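Refrigerator in a rental smells sour no matter how often I clean it

Home Help > Kitchen > Appliances
Posted Apr 20, 2026

plumline_k
I moved into a one-bedroom in Trulldale in February and the refrigerator came with the apartment. It's a Rarnis, top freezer, and the landlord thinks it was put in when the kitchen was redone. It runs fine. The milk stays cold and the ice cream stays hard. The problem is a sour smell, a little like old dishwater, that hits you when you open the door and is gone a few seconds later.

What I've done so far: took everything out and threw away anything I wasn't sure of. Washed the shelves and both drawers in the sink with dish soap. Wiped the walls with baking soda and water, then again a week later with white vinegar and water. Put an open box of baking soda on the middle shelf. Bought one of those charcoal bags (Zemow, the small gray one) and hung it from the top rack. After each cleaning it's better for two or three days and then it comes back.

I keep leftovers in lidded containers and I don't store onions or cut garlic in there. No fish either. The freezer doesn't smell, or not that I can tell. Butter picks up the taste if I leave it in the door more than a couple of days.

The landlord says he'll replace it "if it breaks," and it isn't broken. I'd like to fix this without spending much. Is there some part I'm missing, or is the smell in the plastic by now? I've read both.

Wim Dierckx
You're missing the drain. I'd put money on it, because you've cleaned every surface you can see and the smell still comes back on a schedule.

A frost-free refrigerator melts the frost off its coils several times a day. The water runs down a channel, through a small hole, down a tube and into a pan underneath, where the warm air off the compressor dries it up. Crumbs and spilled milk get into the channel. The tube grows slime, the pan grows worse, and the fan moves the smell around. None of that gets touched when you wash shelves.

Start with the pan. Unplug the refrigerator first and leave it unplugged until you're done. On some models the pan slides out from the front after you pull off the kick plate, the strip along the bottom. On others you have to roll the refrigerator out and reach in from the back, and on a few the pan is screwed down on top of the compressor and you clean it in place with rags. The compressor can be hot, so give it half an hour. If the pan comes out, carry it level. Soak it in hot water and dish soap, then wipe it with a tablespoon of bleach in a quart of water, rinse, and dry it. Don't use the bleach anywhere you've just used vinegar. Rinse that off first.

If the floor is vinyl or soft wood, put a piece of cardboard or an old towel under the feet before you roll anything. Move it straight out. Walking it from corner to corner is how floors get gouged, and if there's an ice maker line it can kink behind there without your noticing.

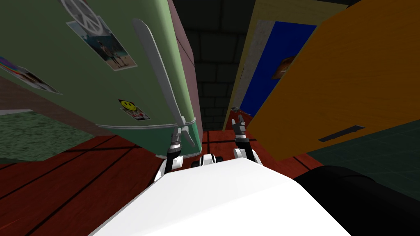
Goossens writes that the pan on his was bone dry and clean and the smell turned out to be in the door gasket, so check that too before you put everything back. He's right that people skip it. The gasket is the rubber seal that runs around the door, and it has folds. Pull the folds open with your fingers and look along the bottom edge, where juice runs down and sits. Use an old toothbrush with warm water and a drop of dish soap, go around the whole seal, and dry the folds with a thin cloth. If you see black spots that won't scrub off, the gasket is due for replacement. It's a cheap part on most makes and it presses or screws in.

Then the drain hole. Look at the back wall of the fresh food compartment, low down, usually behind or just above the drawers. There may be a little trough with a hole in the middle. On top-freezer models the hole is sometimes up in the freezer, behind a panel, and in a rental I would ask before I took a panel off. If you can reach the hole, use a turkey baster or a squeeze bottle and push warm water with a little baking soda through it. Don't use boiling water. Keep going until you hear it reach the pan. If it backs up, there's a plug, and a length of soft plastic tubing pushed down gently will usually break it up. Don't use wire. The tube can be thin and you don't want to put a hole in it.

Empty the pan again after you've flushed. People forget that, and then they've just moved the slime from one place to the other.

A few other spots, in the order I'd check them:

Under the glass of the drawer cover. On many refrigerators the glass lifts out of a plastic frame, and whatever spilled on it has run into the groove.

The air vents on the back wall. Wipe the slots with a cotton swab.

The door bins. They come out by lifting straight up. The pockets they hang on collect drips.

As for the smell being in the plastic, it happens, mostly after a power cut with meat inside. What you describe doesn't sound like it. A smell in the liner doesn't go away for three days and come back. If you do all of the above and it's still there, empty the refrigerator, unplug it, prop both doors open and leave it for two days with crumpled newspaper on the shelves. Change the newspaper once. You'll need a cooler or a neighbor with some room.

Replace the baking soda too, if that box has been in there since you moved in. I wouldn't buy another charcoal bag. They do a little, but you're covering for something that's still growing.

On the landlord, I'd send him a short note when you find the pan, with the condition it was in. In most leases I've read, the appliance that came with the place is his to maintain, and a gasket is maintenance. He may not want to buy a new refrigerator but he'll probably pay 25 dollars for a seal.

fourthfloor_rear
Coffee grounds. Put dry grounds in a bowl on the bottom shelf overnight. Worked for me and it cost nothing. You might have to do it again every month or so.

Also what temperature is it set to? Mine smelled when it was on the warm side. Should be under 40.

plumline_k
Thanks, both. I have a cheap thermometer in there and it says 37, so I don't think it's that.

The kick plate came off with two clips and the pan slides out the front, which I didn't expect. It had a half inch of brown water in it and a bread tie. I'm not going to describe the smell but it's the same one. I soaked it, and I did the gasket while it was soaking. There was something sticky all along the bottom fold. The drain hole is behind the left drawer. The first two basters of water sat there and then it went down all at once.

I'll give it a couple of weeks before I say it's fixed. I did try the coffee grounds before I posted, by the way, and forgot to list it. It smelled like sour coffee.

Wim Dierckx
Brown water and a slow drain will do it. Pull the pan again in a month and see what's in it. If it stays clean you can go to twice a year. If the water comes back brown, flush the tube once more, since the first flush often leaves some behind on the walls.

Throw out that butter.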